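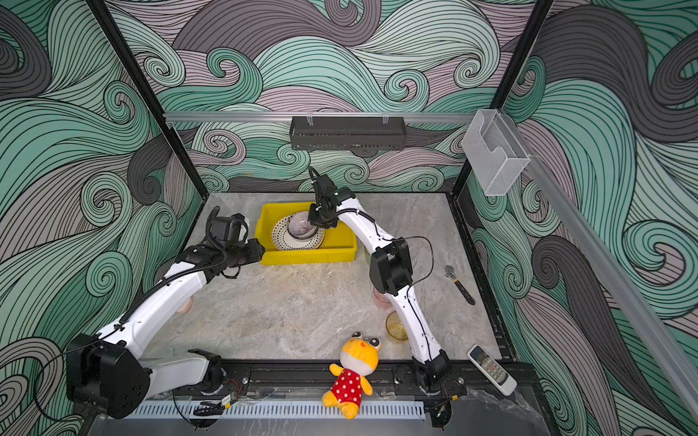
3.2 What people did with the flood leaflets

I'll be upfront that I expected the leaflets to flop. We had handed them out in Pundine in February, and by the time I went back on 24th April I figured most had gone out with the trash. Well, I was wrong! Of the 100 homes we visited, 12 had one stuck up in the kitchen.
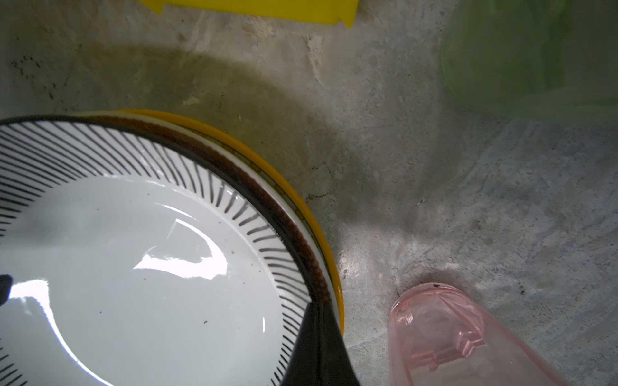 Figure 4. Plate with black radial stripes, on a concrete floor.

Rok Petek did the Vamura side with me, and he heard the same gripe over and over -- people knew a storm warning when they heard one, but not which road to take. Two households had even picked the road that floods first.

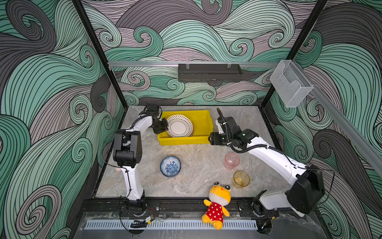 Figure 5. Work area with patterned walls and a marble-patterned surface.

Mirjana Nedeljković read all my notes (my handwriting is awful, sorry Mirjana) and sorted the answers by street. The Plodau streets came out a lot more confident than I'd have guessed

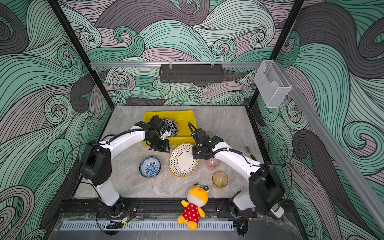 -- mostly the older folks, who remembered the last big flood and kept a bag by the door.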